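Chapitre 5
Comparer des préhenseurs : le choix avant la mesure

Prenez un cube entre le pouce et l'index, puis lâchez-le dans un gobelet. Recommencez les yeux fermés, puis avec des gants de ski. Vous venez de faire varier, en moins d'une minute, deux des grandeurs qui vont nous occuper pendant tout ce chapitre : la perception de la scène et la géométrie du contact. Le geste reste le même, et pourtant tout change !

Les chapitres précédents ont traité le bras comme une chaîne d'articulations dont on calcule la pose. Nous arrivons enfin au bout de cette chaîne, là où la machine touche le monde. C'est, à notre avis, la partie la plus passionnante de la robotique de manipulation, et aussi celle où les catalogues aident le moins. Une force de serrage et une course d'ouverture ne disent pas comment une main se comportera devant un objet légèrement tourné, ou trop proche de son voisin.

À la fin du chapitre, vous saurez rédiger un protocole de comparaison, choisir un point de vue de caméra adapté à la tâche, et lire un tableau d'essais sans lui faire dire plus qu'il ne contient. Les notions de repère outil (chapitre 2) et de commande en position sont supposées acquises.

5.1 Une tâche modeste, bien choisie

La tâche qui nous servira de fil conducteur tient en une phrase : saisir un cube et le déposer dans un gobelet. Elle a été mise au point par Ronja Moen et Jae-hoon Hyun pour le banc Stavitum, et nous l'avons gardée parce qu'elle pose déjà toutes les bonnes questions. Par quelle face aborder le cube ? Quelle marge laisser aux doigts de part et d'autre ? À quelle hauteur ouvrir la pince au-dessus du bord ?

Sa simplicité permet surtout de répéter. Un essai unique raconte une anecdote — une série commence à raconter une main. Encore faut-il que le départ soit le même d'un essai à l'autre, et les moyens les plus humbles conviennent très bien : deux morceaux de ruban adhésif collés sur la table, près du gobelet, valent souvent mieux qu'un gabarit compliqué qui gênerait le passage des doigts. 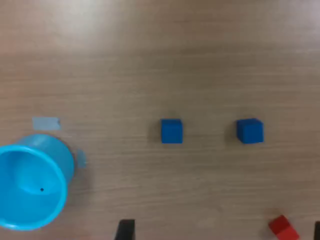
5.2 Ce que l'on garde fixe, ce que l'on fait varier

Margit Nygård, qui a relu ce chapitre, conseille à ses étudiants d'écrire d'abord la liste de tout ce qu'ils ne toucheront pas. La consigne paraît scolaire. Elle est redoutable ! Essayez-la sur votre propre montage : le plateau, l'éclairage, la vitesse d'approche, la pose initiale du bras, le correcteur et ses gains, la version du logiciel. Si l'un de ces éléments bouge en même temps que la pince, la comparaison ne porte plus sur la pince seule.

Nous distinguerons dans la suite trois familles de variables :

Variables de main : nombre de doigts, forme des surfaces de contact, ouverture, raideur.

Variables de scène : position et orientation des cubes, distance au gobelet, présence d'objets voisins.

Variables de commande : trajectoire, seuil d'effort, instant de fermeture.

Une bonne campagne fait varier une famille à la fois. Dans l'exercice 5.4, vous travaillerez sur une série de 300 essais enregistrée avec le contrôleur Dokano, dont 29 ont été écartés pour un défaut de mise en place. Gardez ces essais écartés dans vos fichiers : leur répartition dans le temps est instructive, et nous y reviendrons.

5.3 Deux doigts ou trois ? 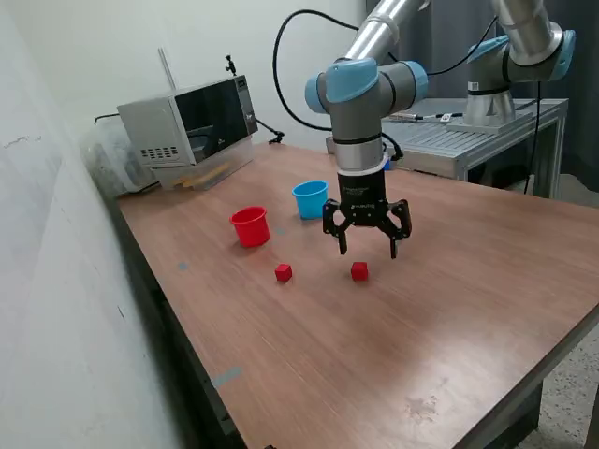
La question du nombre de doigts enflamme vite les discussions de laboratoire, et Gøran Sjögren en a fait le sujet de son tout premier cours sur la préhension. Une pince parallèle impose une direction de fermeture : il faut orienter le poignet pour que les doigts trouvent deux faces opposées. Une main à trois doigts articulés, comme celle qui pend ici au-dessus de la table, doigts ouverts vers le bas, offre davantage de façons d'entourer l'objet. Elle demande en échange plus de place autour de lui, et la remarque compte dès que deux petits cubes rouges se trouvent sur le même plateau que les gobelets. Avant même de lancer un essai, cherchez où chaque doigt va descendre et ce qu'il risque de rencontrer.

Faites cet exercice sur papier. Dessinez le cube vu de dessus, puis l'empreinte des doigts ouverts, puis celle des doigts fermés. La zone balayée entre les deux est votre encombrement de saisie. Ebbe Sjögren propose de la découper dans du papier calque et de la promener sur un plan de la table — une méthode délicieusement rapide, que nous reprendrons sous forme de calcul à la section 5.6.

Avant de poursuivre, notez par écrit votre pronostic : laquelle des deux mains supportera le mieux une erreur d'orientation du cube ? Et une erreur de position ? Conservez votre réponse jusqu'au dépouillement de l'exercice 5.4.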